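This site uses cookies to remember your sign-in and count page views. By continuing to browse you accept our cookie notice. Accept | Manage settings

Sim success rate doesn't match the paper, headphone task only

posted by skustwood_lab

I'm trying to reproduce the wrist-view result from the Dralia paper, the one where a policy is trained only on rendered episodes and then scored on held-out object poses. We use the Jestesby scenes and the 733 demonstrations that come with them. For the mug and the box my numbers land within a couple of points of the table. For the black headphones they don't. The paper reports 80 percent and I get 20.

I kept the training settings from the release. Same image size, same action chunk length of 12, same random seeds. The only thing I changed is the renderer build, because the old one won't install on our machines.

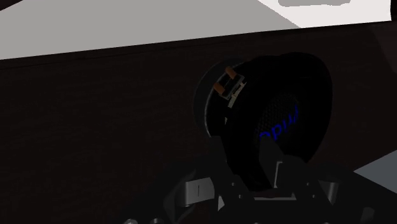 When I play back the failures, the approach is usually fine. The arm gets to the headphones and the fingers close, but the policy then either opens again or keeps pushing down as if it hadn't picked anything up. It happens more when the headphones are over the dark wood. On the lighter surfaces it does better, though still not close to 80.

Two things I'd like to know. Has anyone got the published number with a newer renderer? And is the score in the table for the grasp alone, or for grasp plus place? The text says "task success" and I can't find a definition in the appendix.

Posted in: Simulation, Manipulation, Reproducing results

verstraete_user

I had the same gap and for me it was mostly the lighting. The newer builds changed the default exposure, so dark objects come out darker than they were in the training renders. If your demonstrations are the stored images from the release and your evaluation images come from the new build, you are training on one look and testing on another. The mug hides this. A black object on a dark table doesn't.

What I did:

1. Picked one stored demonstration and loaded its saved state in the new build.
2. Rendered the wrist view for that state and compared it with the stored image, pixel by pixel.
3. Adjusted exposure until the average difference stopped dropping.
4. Re-rendered all the demonstrations with that setting and trained again from scratch.

Step 4 matters. I first tried fixing only the evaluation side and got partway there. After re-rendering and retraining I was at 73 on the headphones. I never found the rest.

On your second point, it's grasp plus place. Look in the evaluation script and not the paper. An episode counts if the object is inside the target region and the gripper is open at the last step. If it's still being held when time runs out, that's a failure, so check your episode length too.

tablescene

try more demos. 733 is not much for this kind of policy

offset_and_tilt

Exposure is worth checking first, but look at the gripper signal as well. In the Jestesby data the finger opening is stored as a fraction, and one of the later loaders converts it to meters without telling you. Your description (closes, then behaves as if it's holding nothing) is what I saw when the policy was reading the wrong scale. With the mug it was still getting enough from the image to recover.

Quick test: print the finger opening for the first demonstration and for one evaluation episode. Both should start near the same value with the gripper open. If one is many times smaller than the other, you've found it.

I'd also report the dark and light surfaces separately when you rerun. The paper averages over all of them, and with only 20 episodes per surface a single bad one pulls the total down a lot.

skustwood_lab

Finger opening was in meters in my evaluation loop and a fraction in training. Fixed that and the headphones went to 55 with no retraining. Re-rendering with the matched exposure now, it should finish Thursday and I'll post both surfaces then.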